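Chapter 5
Promises Between Governments: How Summit Pledges Are Made and Kept

When leaders of several countries meet, they often finish with a common statement. In this statement they promise money, goods or new laws. The public hears the promise on the evening news, but the work behind it is mostly done by officials, many months before the leaders sit down.

In this chapter we study one such case. In December, the ministers of five countries met in Mornberg and promised to share the cost of repairing old water systems in poorer regions. The final text had 23 paragraphs. Only two of them spoke about money, and neither of these gave a date for payment.

Magdolna Szabó, who led one of the delegations, later wrote that the missing date was the price of the agreement. Two governments had elections coming and did not wish to be tied. Her colleague Hervé Picard did not agree with her. In his view a pledge without a date is only a wish — and voters learn to treat it like this.

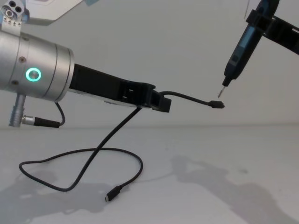
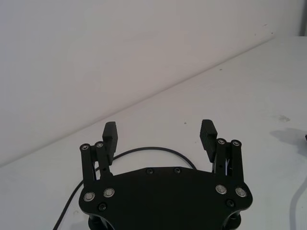
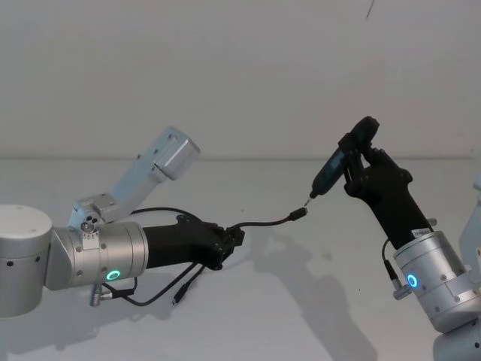
Fig. 5.1 Robotic equipment, three views.

After the meeting, each government had to bring the pledge home. In some parliaments this needed a vote. In others, the finance minister could simply move the money from one budget line to another. The student should notice that the same sentence, signed on the same day, had a different legal weight in each capital.

Opposition parties also used the text. In the Saltbridge assembly, Agathe Marchal asked how a country could pay for pipes abroad when more than 1275 homes in her own district were waiting for repairs. The question was repeated in many newspapers, and the government needed several weeks to give a full answer.

Key terms in this chapter: pledge, delegation, budget line, ratification, final statement.

Before you read section 5.1, find a recent summit statement and underline every verb. Which verbs promise an action, and which only express a hope?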